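Ticket: old Dell tower won't start after strip-down, memory beeps
Category: Desktop hardware
Opened by: Josiane Rolland
Assigned to: Vlasta Tóth
Status: Closed
Machine name: Saarinen

Josiane Rolland wrote:

Hello Vlasta, me again, sorry! I've got one of the old Dell towers from the Gavthorpe office and it won't start. I press the button, the fans come on, and then it beeps at me and stops there. No picture on the monitor, not even the logo. I've tried two monitors and three leads so I'm fairly sure it isn't that.

A bit of history. It was working when it came over from Gavthorpe, slow but working, and it sat under the desk in the back room for most of May running the label printing for Daston. Then it started freezing. It would be fine for 16 minutes or so of printing and then the mouse would stop dead and I'd have to hold the power button in. I wiped the dust out, gave it a day off, put it back, same again. After that I did the memory check that comes up when you press the key at the start, and it got as far as 64 per cent and froze there as well. So I thought right, it's the memory, I'll take it all out and give everything a clean. And now it's worse than when I started, which serves me right.

What I've done so far, in the order I did it:

Unplugged everything and held the power button in for a bit to drain it.
Took the side off and laid it down flat.
Took the memory out, both sticks.
Took the hard drive out, still in its caddy.
Took the processor out (I know, I know).
Put it all back.
Pressed the button. Beeps.

I did write down which stick came from which slot, on the back of an envelope, and then I threw the envelope away with the other envelopes. So that's gone.

Can you have a look when you get a minute? The Daston labels are going out on my laptop for now but the laptop hates that printer.

Vlasta Tóth wrote:

Hi Josiane, no need to be sorry, I like these. They come apart nicely and you can see what you're doing.

A few questions before I tell you to take it all out again.

1. How many beeps, and is it the same number every time?
2. When you put the memory back, did both latches come up by themselves, or did you push them in with your finger?
3. Did you put anything new on the processor before the cooler went back on? The old grey paste won't do a second time.
4. Are both power plugs on the board? There's the big wide one and then a little square one that is very easy to forget. I've forgotten it myself more often than I'd like to say.

Please don't buy any parts yet. People always buy memory first and then they have spare memory and the same fault.

Josiane Rolland wrote:

Right, answers.

1. One, then a gap, then three. The same every time, I had it going so long that the people next door asked.
2. Ah. I pushed them in with my finger.
3. Yes! I had a tube from the last time. A pea-sized blob.
4. Both in. I checked that one twice because you'd told me about it before.

So it's probably the latches? I pressed down until it felt hard and then I got scared of snapping something and closed the latches over by hand. They looked shut. I suppose they'd look shut either way.

Vlasta Tóth wrote:

Looks shut and is shut are two different things with these, yes. If the stick is properly down, the latches swing in and click without you touching them. If you have to help them, it's sitting a hair too high and the board can't see it properly. That beep pattern goes with memory on a lot of these old ones, so I'd start there.

But I'd rather you did the whole thing again from bare, slowly, so we know. Strip it back to the board. Power supply and wiring can stay where they are. Then build it up one part at a time and write here as you go, in the ticket and not on an envelope.

Have somewhere to stand the parts so they aren't lying on top of each other. Memory upright if you can, drive on its own, processor flat with its metal face up. Touch bare metal on the case before you pick up each one.

Josiane Rolland wrote:

OK, I've moved out of the back room because the light in there is hopeless and I've got the use of the big metal table. It's the slatted kind, so I'm putting every single screw in a saucer, having learnt about slats the hard way with the Pludero machine last year. Tower on its side, panel off, socket empty with the metal frame round it, so you know where I'm starting from.
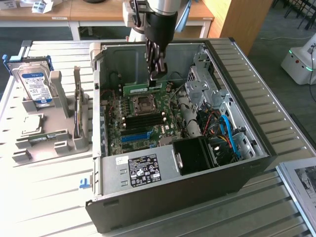 I've been round the board with a torch and a soft brush while it's open. There was a surprising amount of fluff under the drive cage, and a staple. I don't know how a staple gets inside a computer. It wasn't touching anything as far as I could tell but I've taken it out, and I've looked along the memory slots with the torch for anything else that shouldn't be there. One of them had what I think was a crumb at the far end. Could a crumb do it? It came out with the brush.

A question about the slots as well. There are four and they all look the same to me, black with the pale latches on the ends. When I took the sticks out the first time I'm fairly sure they were next to each other, but that was the envelope, so don't hold me to it. Which one do I use for a single stick? There's a tiny number printed by each slot but my eyes aren't up to it even with the torch.

I also have a worry about the blue data cables. They've got a mind of their own and they keep springing back over the bottom corner where I want my hand to be. Is it all right to unplug them from the board end, or should I just hold them out of the way?

Vlasta Tóth wrote:

A crumb could do it, yes, if it was down in the contacts. So could the latches. We may never find out which, and I can live with that.

Slots: take a photo with your phone, zoomed right in, and read the number off the screen. That's what I do, my eyes are no better. You want the one marked 1 for a single stick. When both go in, use 1 and 2. On some of these boards 1 and 2 are side by side and on some they skip one, so go by the numbers and forget what it looks like.

Cables: hold them back with a bit of soft string or a loose tie, don't unplug them. If you unplug them you'll have to remember which was which, and there was an envelope, wasn't there.

Order for the rebuild:

Processor first. Lift the lever, open the frame, look at the socket sideways for anything bent. Match the little notches on the edge of the processor with the ones in the socket and just let it drop. No pressing. Frame down, lever down. The lever will feel stiffer than you'd like, that's normal.
Clean off the old paste, new blob, cooler on, fan plug in.
One stick of memory, slot 1. Check the notch lines up before you push. Thumbs on both ends, push until the latches come up on their own.
Leave the drive out for now. It'll complain that it can't find one, and that's fine, we only want to get rid of the beeping.
Side panel can stay off for the test.

Then swap the stick for the other one, same slot. Then both.

Josiane Rolland wrote:

Before I put anything in, can you check I've not done something silly with the parts? I've got them all up on the stand with the holders, the one that came from the Daston workshop, and I'm rather pleased with it! Sticks at the left, processor in the middle with its shiny side showing, drive over on the right by itself.

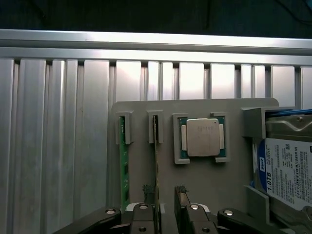
Parts on the stand before the rebuild: two memory modules, processor, WD hard drive

The drive is the one I'm least bothered about, it has only got the label templates on it and I've copied those to the laptop. I'd like it to survive all the same.

Also, are the sticks meant to be a pair? I've no idea if these two started life together. They came over inside the machine and I never looked.

Vlasta Tóth wrote:

That's a very nice way to keep them, much better than my method (a tea towel). Leave the processor where it is until you're ready to drop it in, and hold it by the edges when you do.

I can't tell from there if the sticks are a matched pair. Read the stickers when you pick them up and put the numbers side by side. If the size and speed are the same they should get on. If they don't match it can still work, and it can also freeze after a while with no warning, which would fit your freezing rather well.

Go ahead with the processor and one stick. Shout if anything feels wrong.

Josiane Rolland wrote:

Update one. Processor in, lever down, it made a horrible creak and I nearly stopped but you'd said it would be stiff so I carried on. Nothing bent in the socket that I could see. Paste, cooler, fan plug, done.

First stick in slot 1. I did it your way with both thumbs and the latches came up and clicked by themselves. It's a completely different feeling! I definitely never got that click the first time round. I was about half the effort short.

Pressed the button. One beep, and then the logo, and then a message to say no drive found. I've never been so happy to see an error message.

Update two. Swapped it for the other stick, same slot. Also fine, same message.

Update three. Both sticks, slots 1 and 2. It starts, and it counts up the right amount. I compared the stickers and the size is the same on both but the speed isn't, one's slower than the other. So they're not a pair.

I'm going to run the memory check with each one alone and then with both, and I'll leave it going over lunch.

Vlasta Tóth wrote:

Lovely. Yes please, do all three and write down where it stops, if it stops. Leave the drive out until that's finished.

Josiane Rolland wrote:

Results:

Faster stick alone: got all the way through, no errors.
Slower stick alone: got all the way through, no errors.
Both together: froze at 70 per cent. Ran it again and it froze at 11.

So they're both fine until they have to share a room, like my nephews. What do I do now, run it on one? The label program isn't exactly demanding.

Vlasta Tóth wrote:

Run it on the faster one for the moment and put the other in a bag with a note on it saying what it is and what it did. I've got a box of old sticks here and I'll look for a match for it. If I find one I'll drop it over.

Put the drive back in now. Data cable and power cable, both pushed home, and make sure the caddy clicks into the cage. Check the blue cables aren't resting on the processor fan before you close up, they do like to wander in there and then you get a noise like a playing card in bicycle spokes.

Josiane Rolland wrote:

Drive in, started first time, label program opened and all the templates are there. I did get the bicycle noise! For a second or two, and then I switched off and moved the cable and tied it back.

I've printed the whole Daston batch on it without a freeze. I'll leave it on all afternoon and keep feeding it things to print. If it's still going when I lock up I'd say we can close this, and I'll open a new one when you find a match for the memory.

Spare stick is in a bag in the top drawer, labelled, with the numbers off the sticker. The note is stapled to the bag and the stapler has gone back to the other end of the room.

Vlasta Tóth wrote:

Good. Closing when you give me the word.

Josiane Rolland wrote:

Still going, no freezes. Word given. Thank you!

Closed by Vlasta Tóth, 31 May 2024
Cause: memory not fully seated after strip-down (beeps); two modules of different speeds fitted together (likely cause of the freezing)
Fix: rebuilt from bare board, running on one module
To follow: find a matching module for Saarinen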